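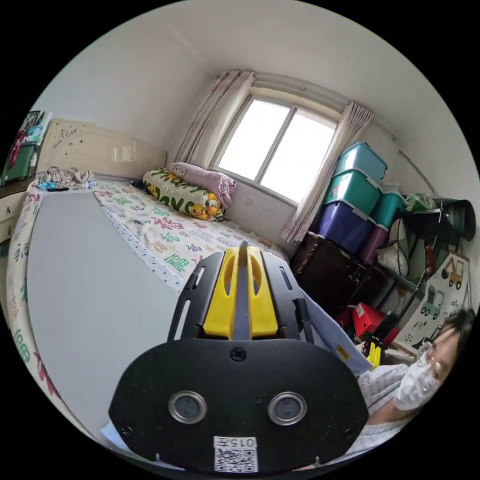 Folding at Home: Gallery from the Tollow Collection

We've been gathering examples of everyday laundry handling for Tollow, our learning system for soft and floppy things, and the bedroom visits have become my favorite part of the whole job. Every home has its own bed, its own light, its own heap of stuff on the nightstand, and the model gets to learn from all of it! As of May 31, 2026 we have 771 good examples from 41 homes, and more are on the way.

Most of the work is done with a pair of hand-held grippers, one in each hand. You pick up the shirt the way you'd like a robot to pick it up, you put it down again, and you do it over with the next one. A visit can run up to 30 examples if the tea is good.

Shirts

Shirts are wonderful and maddening. They slide, they bunch up at the collar, and a sleeve that was flat a second ago decides to tuck itself under. We ask people to begin from a different mess each time (inside out is fine, half off the bed is great).

Light blue crew neck, spread out on the bed, with the yellow fingers of one gripper at the part hanging over the near edge. I love the soft folds down the chest, just the sort of small wrinkles Tollow used to get so wrong back in March. 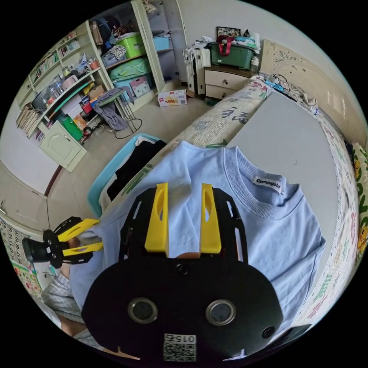 What we're after next

Towels, pillowcases and anything with buttons. Vidar Løken is putting together the list for the next round, and he'd especially like fitted sheets, which he has been talking about with a slightly worrying amount of joy. Thick knits would be very welcome too, and so would children's clothes, where the sleeves are so short that there's hardly anything to grab.

If you're already collecting with us, please keep each example to one garment and start a new one whenever you change your mind halfway through. Notes on the fabric can go in the same folder.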